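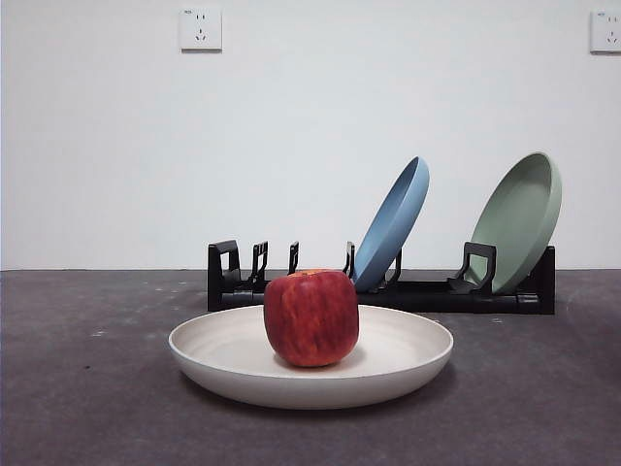 One respondent in Urkbridge put it to us that a plate with fruit on it has stopped being a dish and become part of the furniture, and that we were wrong to ask when it would be washed. The remark came up in the first round of interviews, and it changed how we wrote this part of the study. Our entry sheet had a line for plates in use and a line for plates put away. A plate with an apple on it, standing near the rack, fit neither line well.

We handled the problem by recording position first and purpose second. Each entry notes where a plate is (in the rack, on the work surface, elsewhere) and what, if anything, is on it. Purpose was asked about afterwards, in the interview, and kept in a separate column. In Figure 1, for example, a white plate holds a red apple in front of the rack, while a blue plate and a green plate stand in the slots. On our sheet this gives one plate out and loaded, two plates racked, and free slots at the left end of the rack. Whether the white plate was serving as a fruit bowl or as a snack plate is left to the interview column.

The free slots matter more than we expected. In the pilot we treated an empty slot as missing information. In the main study we treat it as a place that a plate may be given back to. Several respondents told us that they leave the same slot open for the same plate, and that they notice when someone else in the home fills it with a different one. Others put plates wherever there is room. We had no column for this habit in the pilot and added one in December, after the Nirberg interviews.

We use the word Event for any change in the position of a plate or of an item kept on a plate. Lifting an apple off a plate is one Event. Moving the plate to the rack afterwards is a second one. If both are done in a single trip, with one hand for each, they are still entered as two. This makes our totals higher than they would be under a looser rule, and readers who compare them with other kitchen diaries should keep that in mind.

The sample was 14 households, each keeping the diary for 10 days. All used a rack of the Galang type, by which we mean a low rack with a flat base and upright dividers, without a drip tray. We did not ask anyone to change racks during the study. Households that already kept their plates in a cupboard and used the rack only for drying were left out, as were households with fewer than 6 plates in regular use.

A separate matter is what happens to the fruit when the plate is racked. The diary asked for the resting place of the item as well as the plate. Bowls and baskets were the answers we had planned for. The surface directly in front of the rack was written in by hand often enough that we gave it its own code, F — for "front." Respondents described F as a short stop, a spot for things that would be picked up again within 30 minutes or so they thought; the diaries do not let us check this, as most entries carry no time.

Code F applies only when the item touches the work surface itself. An apple on a plate in front of the rack is coded by its plate, and an apple on a folded towel is coded as "other." Figure 2 gives a clear case of F with the rack in use.

**Figure 2.** Code F. A red apple rests on the gray tabletop in front of a black dish rack, and three plates stand upright in the rack, the white one at the left end with a blue one to its right.

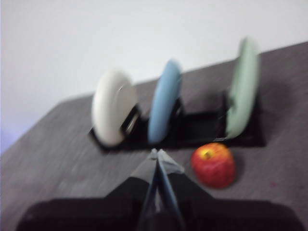 ## 3.3 Order of plates in the rack

For the analysis of order we number the plates in each rack from left to right, as seen by a person standing in front of it. Gaps are entered as zeros. Color was used as the label wherever a household owned plates in different colors, and a small paper dot was put under the rim where it did not.

Two households in Urkbridge turned their racks around partway through the diary period. Their entries were reversed by hand from that day on. We kept them in the sample, but they are left out of the comparison of left and right ends in Section 4.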